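# Camstead shops get a house rule for robot cells

October 2022
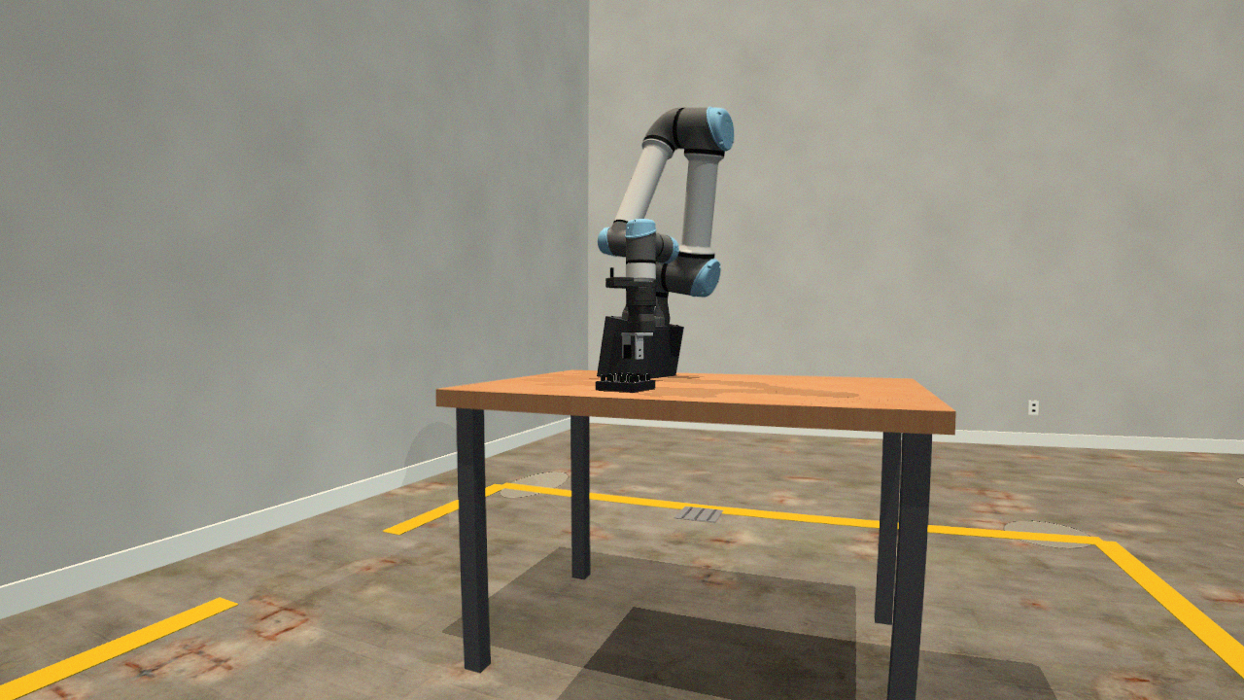 I've been going on about floor marking for so long that my coworkers hum when I start, so forgive me for being a little pleased this week. The Lustudgate group, which looks after shared workshop rules for the small manufacturers in Camstead, has put out its guide to setting up bench-mounted robot arms, and it's short! You can read the whole thing over one cup of coffee. The part I like best is about drawing the line before you fix the arm in place. Mark the zone first, in a color people can see from the door, then put the table inside it with room to spare on the sides people walk past. A yellow line running behind the table and on down past its right side, like the one on this cell, is the sort of thing they're after, and it works even better if you do it in the layout model while moving a table still costs you nothing.

The guide has four sections and I'd say two of them will change how people work. One is the floor marking. The other is about hover height – how close the gripper is allowed to wait above a part between moves. Plenty of us park it right over the tray to save time (guilty), and the new rule says you can do that in simulation all day long, but on the real bench the waiting position has to be written down and signed off before anyone reaches in.

Wuner, where I work, tried the draft in August on two benches. We argued quite a bit about the sign-off sheet, which started out at five pages and was a pain. The final version fits on a single side of paper and I can live with that. Sugawara, across the road, ran it too and asked for a clearer bit on power outlets and trailing cables. They got it, tucked away at the end of section three.

The rules are voluntary for now. Shops that sign up get a sticker and a visit, and the visit is friendly, or ours was anyway – they spent most of it looking under the tables. If you want a copy, ask at the Lustudgate front desk, and bring your floor plan along so they can go over it with you.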